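Orberg cut mat, dark green, large

Reviewed by Zineb Tawfik
September 12, 2025

I bought the Orberg mat to replace a Nesow one that had gone wavy along one side. I cut mostly card and book cloth, with the odd bit of thin leather, and I've had the new mat down for 8 weeks.

It lies flat. It came rolled in a tube and took two days under books to settle, which is quicker than the Nesow managed. Light cuts close up well. Heavy ones leave a mark you can feel with a fingernail, mainly along the edge where I trim boards. The smell was strong for the first week — keep a window open.

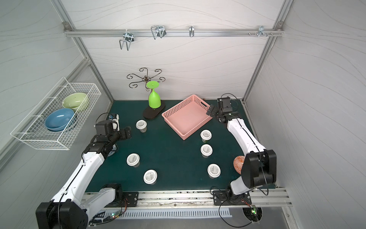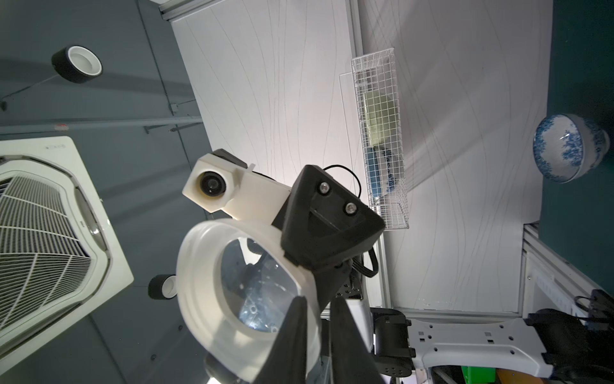
First picture: dark green work surface. Second: ceiling lights and air conditioner.

The printed lines are my main complaint. They are thin and pale, and under a warm lamp I struggle to read them. I checked the grid against a steel rule and it was true across the width, so the printing is accurate, just faint.

Blades seem to last as long as before. I use the Tazi knife with the snap-off kind and change them when they drag. Glue peels off once dry, though I had to scrape at one patch of PVA.

It cost me 36 pounds. The Grudis is cheaper but thinner, and mine slid on a painted desk. I'd buy the Orberg again if the lines were darker. Four out of five.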